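Losby Service Desk
Ticket: Dual-arm stem handling cell, intermittent loss of right wrist camera
Site: Holtudmont
Raised by: Elif Naz Altıntaş, Cell Operations
Assigned to: Zübeyde Dağdelen, Automation Maintenance
Priority: 2
Status: Monitoring

Reported fault

The right wrist camera drops out during the handover of artificial flower stems. The controller, running Vedia, posts "stream timeout, right wrist" and places both arms in a protective hold. The left camera is unaffected. The operator reports that the fault clears on restart and recurs once the right arm has rotated its wrist through 90 degrees. The timeout threshold is set at 2000 ms.

Initial response

The operator was asked to leave the cell in hold, to refrain from further restarts and to export the controller log. The log was received the same afternoon. Each timeout coincides with wrist rotation; none was recorded with the wrist stationary.

Investigation

1. Camera exchanged with the site spare. Fault persisted. Original camera refitted.
2. Controller ports exchanged left to right. Fault remained with the right arm, which excludes the port.
3. Network load reviewed. No abnormal traffic recorded.
4. Camera cable flexed by hand at the connector with the stream open. Stream lost on the second flex.
5. Cable withdrawn and inspected. Jacket worn through at the wrist clamp, shield exposed. The clamp had been fastened with insufficient slack for full wrist travel.

Finding

Cable fatigue at the right wrist clamp. The installation sheet calls for 700 mm of free cable between the last clamp and the camera connector. The cable withdrawn had considerably less.

Corrective action

Replacement cable fitted from Yurt stores. Clamp relocated and free length set in accordance with the installation sheet. Wrist exercised through its full range at reduced speed, then at programmed speed, with the stream open. No timeouts. Camera-to-gripper calibration repeated for the right arm and saved under a new revision. The left arm was inspected as a precaution and its cable found serviceable.

The cell was returned to Operations on Saturday with both grippers loaded with hydrangea stems for the acceptance run.
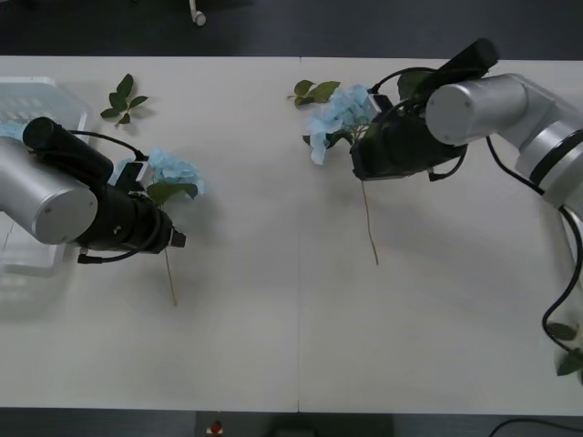
Does the left arm need to be recalibrated when only the right camera cable has been replaced?

Calibration of the left arm remains valid provided its camera and bracket have not been disturbed. Operations should nevertheless run the shared reference check before resuming handovers, and should log a new ticket if the two arms disagree by more than the tolerance given in the cell manual.

Follow-up

Cable inspection at both wrists has been added to the preventive schedule at intervals of 3000 cycles. The site spare has been returned to the cabinet and labelled as tested. One further cable is on order to restore minimum stock.

This ticket will remain in Monitoring until the end of September. Ms. Altıntaş is asked to attach the controller log to any recurrence and to leave the arms in hold until Maintenance attends.

Z. Dağdelen
Automation Maintenance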